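Vumska Desktop Organizers and Trays

Vumska makes open shelf units, divided racks and shallow trays for desks, worktables and counters. The line is sold through Musbridge, both online and at the Musbridge counter. Prices and stock on this page were last checked April 3, 2026.

Most people come to this page with one of two problems. Either the papers and small supplies on a desk have no fixed place, or they have one and it is too far away to be used. An open organizer at the back of the table deals with both, as long as it is the right width and is not overfilled.

Shelf units

The shelf unit stands at the back of the table, open toward the person sitting there. There are no doors or drawers. Things that get picked up several times a day belong in it: notebooks, a tape dispenser, envelopes, a stapler, a charger. Paper that is only needed at tax time should go in a box somewhere else.

Leave enough clear table in front of the unit to write on. On a shallow table this may mean pushing the unit right to the back edge, with the wall behind it. Check first that you are not covering an outlet. 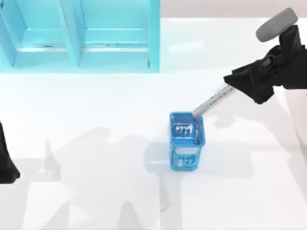
Choosing a width

Measure the table from side to side and subtract whatever already stands along the back, such as a lamp or a monitor foot. What is left is the room you have. Buy the next size down from that figure. An organizer that fits exactly is hard to lift out for cleaning, and it leaves no path for cords.

The standard unit is 70 cm wide. A narrower one is available to order and ships from the same warehouse, though it takes longer. If you are putting two units side by side, order them together so the color comes from the same batch. Small differences between batches are normal and are not treated as a defect.

Divided racks

The racks are meant for things that stand on edge. Magazines, thin binders, cutting boards, tablets and mail all work well. Heavy hardcover books are fine if they are spread out, but a full row of them belongs in a bookcase.

Decide on one kind of item per compartment before you load the rack. Mixed compartments fill up faster and get sorted less often.

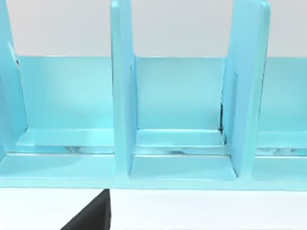
Incoming mail is a good place to start. Give it one compartment, and when that compartment is full, stop and go through it. Bills that need paying get the next one over. Anything that has been dealt with leaves the rack the same day — otherwise it turns into a second filing cabinet.

For a shared desk, give each person a compartment and put a label on the shelf edge or the table in front of it. Paper labels with removable adhesive are the safest choice. Permanent labels can leave residue, and scraping it off will scratch the finish.

Shallow trays

Trays are for loose items that would fall over or get lost in a rack. Keys, pens, battery packs, sewing notions and seed packets are the usual contents. A tray is also useful during a job, to keep screws and small parts together until everything goes back where it came from.

Do not store liquids in a tray, and do not use one as a baking dish or a planter saucer. It is not rated for the oven or the microwave.
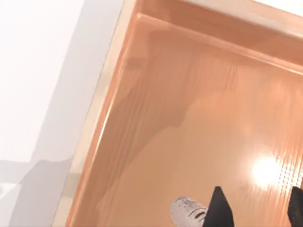
We recommend a light-colored tray for small parts. Dark screws and clips are easier to find against it, and dust is easier to see when it is time to wipe it out. If the tray slides when you reach into it, put a thin rubber mat underneath. Mats are sold separately.

Care and cleaning

Wipe with a soft damp cloth and a drop of dish soap, then dry. Do not use scouring powder, steel wool, acetone or bleach. Empty the rack before moving it and lift from the base, not by the dividers. Keep all pieces out of direct sun and away from space heaters.

Ordering details

Shelf unit, standard: item 939
Divided rack: item 1844
Shallow tray and narrow shelf unit: ask for the current item number when ordering
Warranty: 5 years against cracking in normal indoor use
Returns: unused, in original packing, with the order slip

The Nultov wall brackets we used to carry do not fit Vumska units and are no longer sold here. The Noguchi desk lamp clamps also should not be attached to the shelf — clamp them to the table.

Orders placed in January were delayed by a packing change and have all been sent. If yours has not arrived, contact Jade Gauthier at the Musbridge order desk and have your order slip ready. She can also answer questions about matching a color to an earlier purchase.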